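Grarkell Folding Study: Frequently Asked Questions
Kept by Leif Dalsgaard. Last revised 10/01/2021.

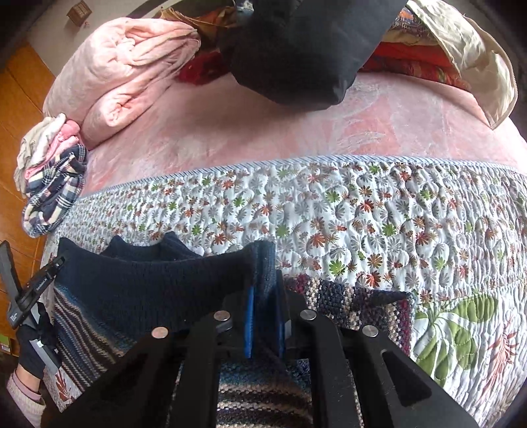
Most of the mail I get about the Grarkell study comes from people who read the Vekine press summary and nothing else. The summary says that a robot learned to fold clothes from people using hand-held grippers in their own bedrooms. I worked on the evaluation side and I think that sentence is too generous. The answers below are mine. Charalambos Michailidis, who led the learning side, has read them and disagrees with a couple.

What was the study trying to show?

That you can teach a robot arm to handle clothing without having the robot present while you teach it. People do the job with a gripper in each hand, the grippers record what they see and how they move, and a policy is trained on the recordings. Later the policy runs on an arm with the same style of fingers. The idea is older than our study. What we added was clothing, homes, and a fairly strict test at the end.

Did it work?

On sweaters, sometimes. We kept 238 demonstrations after cleaning. The trained policy got a decent first grasp on most of the knits we put in front of it. It finished a fold far less often. If you count a trial as good when the garment is picked up, the results look fine. If you count it when the garment ends up in a shape a normal person would put in a drawer, they don't. The press summary used the first count.

Why are there two different success numbers in the paper?

See above. I wanted only the second one. We settled on printing both in the same table, and then the abstract quoted the higher one. I have asked for a correction to the abstract. As of this revision it has not been made.

Why real bedrooms and not a lab table?

This is the part I will defend. A lab table is flat, plain, and hard. A bed is soft, and the bedding is often as busy as the clothes. Stripes on a quilt confuse the vision model, and so does a fleece blanket that sticks to wool and comes up with it. A policy that only works on a gray table is not worth much to anyone who owns a bed.

So does training in homes make the policy better in homes?

We can't say, and please stop citing us as if we could. To answer that you need the same number of demonstrations from a lab, by the same people, on the same garments, and we didn't collect those. Charalambos thinks the comparison with the older Ketilsson baseline settles it. The Ketilsson policy was trained on towels. I don't see how it settles anything.

Why knits?

They are harder than people expect. A thick ribbed hem bunches up when you pinch it, so the fingers may have one layer or three and the view from the wrist looks much the same either way. Loose knits stretch, and the edge you grabbed is no longer where the model thinks it is. Cotton T-shirts would have given us prettier numbers.

Do the fingertips matter?

Yes, more than I would like. We tried two sets of pads. The softer ones held a fold of wool well and let go of it badly. Swapping pads changed the grasp results more than any change we made to the training code, and this gets one line in the appendix. I'd have put it in the title.

Can the grippers feel how hard they are squeezing?

No. Opening width is recorded and force is not. Any claim you have read about the policy learning a "gentle touch" is somebody's guess.

How much can a person's skill change the result?

We had 8 people collecting. The demonstrations from the two most practiced of them made up a large part of what survived cleaning, and when I left those two out and retrained, finished folds dropped sharply. That tells me the policy may have picked up two people's habits. It's a small group and I wouldn't push it further than that, but it is a reason to be careful with the word "general."

What does "after cleaning" mean?

A recording was thrown out if tracking was lost, if the garment left the view for too long, or if the person fumbled and started over. I am uneasy about the last rule. Fumbling and recovering is most of what folding clothes consists of. The policy never saw a recovery, and when it missed a grasp in testing it usually kept going and folded the air.

Is this connected to Zurkumine?

Zurkumine is the software we used to line up the left-hand and right-hand recordings. It did its job. It has nothing to do with the policy itself, and the people who wrote it shouldn't be blamed for our results.

Can I get the data?

Not yet. The recordings show the inside of people's homes, including furniture and whatever else was on the bed, and each person has to agree to release. We hope to have an answer from all of them in November.

Will there be a follow-up?

Charalambos has one planned with pants and button shirts. I have asked for the test rules to be fixed in writing before any training starts, with a finished fold as the only thing counted. If that is agreed I will run the evaluation again. If it isn't, somebody else can, and I'll read the paper when it comes out, starting with the appendix.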